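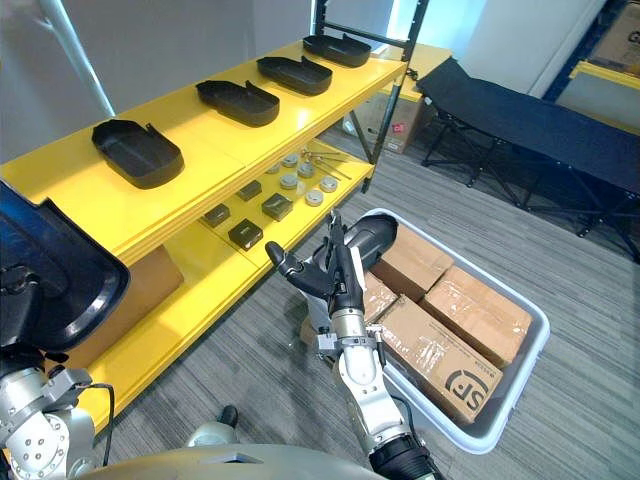

Small parts store, Meltholm - where we've got to since the last report. Short version: racking up, most stock moved, labels behind. The yellow unit is now in daily use for the Nirkura parts, black molded pieces in a row along the top facing the aisle, small black boxes and the silver discs on the shelf underneath, thin rods at the back. The lower shelf is not sorted yet. It has things on it that should have their own spot and don't, the little boxes especialy, those are just wherever they got put down. More on that further down.

Reading time: 4 min

We use cookies to remember your settings. Accept / Manage

For: Zdzisław Ziółkowski, Declercq small works grant
From: Devendra Kandpal, Meltholm parts store
Period: through the end of March

What we said we would do

- move the small parts out of the old back room and onto open shelving
- give every part a fixed place, with a label
- cut the time to pull a full Nirkura set
- have a written put-away routine a new person can follow on day one

First one done apart from odds and ends. Second one partly. Third one yes, with a caveat. Fourth is a draft, one page, needs another go.

Shelving

All units are standing and leveled. We went with open shelves over drawers after a long back and forth and I still think that was right for the molded parts, you can tell from the aisle if a spot needs filling. Less sure about it for the very small stuff. Rods with fittings on the ends don't sit well on a flat shelf. Asked Kedholm for a price on low dividers, have one verbally, waiting for it in writing.

Cardboard is the problem. Cartons on the floor, one tucked under the yellow unit, one past the end of it by the wall. The plan said nothing on the floor by March. We missed that. The blue-upright racking was meant to take the cartons and it does take some, but the bottom space is the wrong height for the bigger ones and we need to move a beam. Half a day's work, needs two people, keeps getting bumped.

Carpet stays. The quote for hard flooring came in well over what was left in that line so I have moved the money to labels and dividers, per our call. Please confirm in writing when you get a minute, our bookkeeping wants it on paper.

Putting out and taking back

The part of the job that takes the time is the last foot of it. Getting the molded pieces out of the box is quick, setting them down so they all face the same way and don't creep toward the edge is slow. They have a hollow side and a little tab, and if one goes down tilted the next one along ends up tilted too. We tried a strip of tape along the shelf as a guide. Helps a bit, peels. A printed strip is on the label order.

Routine as it stands:

1. Bring the bin to the end of the unit, not into the middle of the aisle.
2. Start at the far end and work back.
3. Tab side the same way every time. Check the one before it.
4. Straighten the row once at the end. Once!! People fiddle.

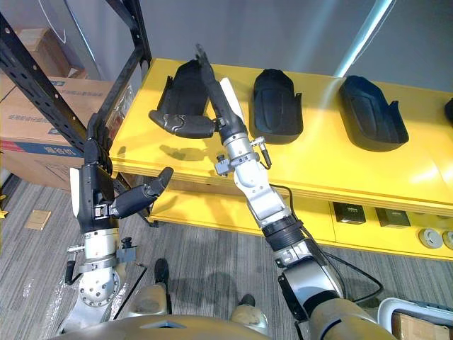 Numbers

Target for pulling a full Nirkura set was 90 seconds. We are there on a good run. The caveat: only when the lower shelf has been tidied first, which it mostly hasn't been. With the lower shelf as it is now, add 30 seconds for hunting through the small boxes. They look the same from above and you have to pick one up and turn it to be sure. Color dots would fix this. Cheap. Should of done it in the first round.

Labels: 300 ordered, delivered, printed. Not all stuck on. The shelf edge is narrower than the sample Kedholm sent us so the label hangs over the bottom by a hair and catches on sleeves. Trimming them by hand for now. Next batch will be cut smaller, no charge for the re-cut, I checked.

Bins

Moved over to the light gray bins with the thick rim for carrying returns. Much better than carrying things over in cartons. Only trouble is depth - flat parts end up way down at the bottom and you are reaching in past the rim every time. So we put a taped-up cardboard box in the bottom as a riser and lay the molded pieces on top of that, side by side, toes the same way.
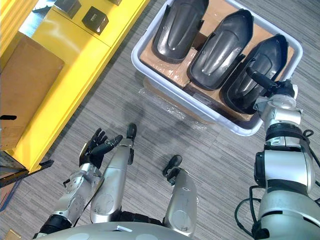

It costs nothing and I would like to keep doing it, but cardboard won't last. Looking at a foam block cut to size, or a shallower bin with the same footprint. Foam is cheaper if we can find someone to cut it. Will put both prices in the next report so you can compare.

Also to sort out: where the bins live when they're not being carried. Right now that's the carpet next to the yellow unit, right where you want to stand. A low stand at the wall end would do it.

Late or not started

- beam on the blue racking, not moved
- cartons off the floor, see above
- color dots, not ordered yet, will go with the label re-cut
- put-away sheet, draft 2 in progress, I want the bin part added before it goes out

Money

Inside budget. Shelving line is spent. Flooring line moved as above. Small amount left under sundries and I would like to use it for the foam or the shallow bins, whichever wins. No request for extra at this point.

Need from you

Written OK on the flooring money. And a yes or no on whether the next visit can be in the morning - afternoons we are putting stock away and the aisle is tight with more than a couple of people in it.

Spreadsheet with the line items to follow, still waiting on one invoice.

Devendra

Meltholm Parts Store | Contact | Copyright Meltholm, all rights reserved | Back to top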